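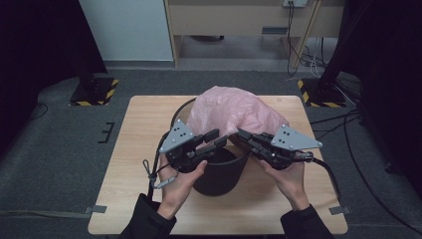
Recording your first task with the Skadora hand-held gripper kit

I've had the Skadora kit from Lovel for a while now and I keep telling people how much fun it is to teach a robot this way! You hold a gripper in each hand, do the job yourself, and the kit records how your hands moved. My favorite starter task is putting a bag in a wastebasket. Bags are floppy and never sit the same way twice, so you end up with recordings that have real variety in them.

What you need

The two grippers with their cables, a table you can walk up to from the front, a small wastebasket, and a roll of thin plastic bags in a color that stands out from the bin. Pink on black works great. A few strips of tape help too.

Setting up

1. Put the wastebasket on the table where both hands reach it with your elbows bent.
2. Tape marks on the table and on the floor so everything goes back to the same place tomorrow.
3. Plug in the left gripper first, then the right. The software (mine is 2.5) names them in the order it finds them.
4. Let the cables hang outside your wrists. If one crosses over the bin, it will snag the bag. I lost a whole evening of takes to that one.

Recording

Hold each gripper from below with your fingers wrapped around the handle, jaws pointing in toward each other. Start with the bag partly open over the bin. Press record, wait 2 seconds, and go.

Pinch the edge of the bag on both sides, pull it outward until it clears the rim, then fold it down. Let go with one gripper at a time! If you open both together, the bag tends to spring back up. Work your way around the bin, and finish with both grippers just above the rim before you stop the take.

Go slower than feels natural. I do 5 takes, rest my wrists, and look through them before doing more.

Checking your takes

Open the Ansari viewer and drag through each one. Toss any take where the tracking line jumps. Keep the clumsy ones where you dropped the bag and picked it up again, they're useful. My bag set is up to 700 takes and I still like making them.

Next page: folding a dish towel

Last updated October 8, 2020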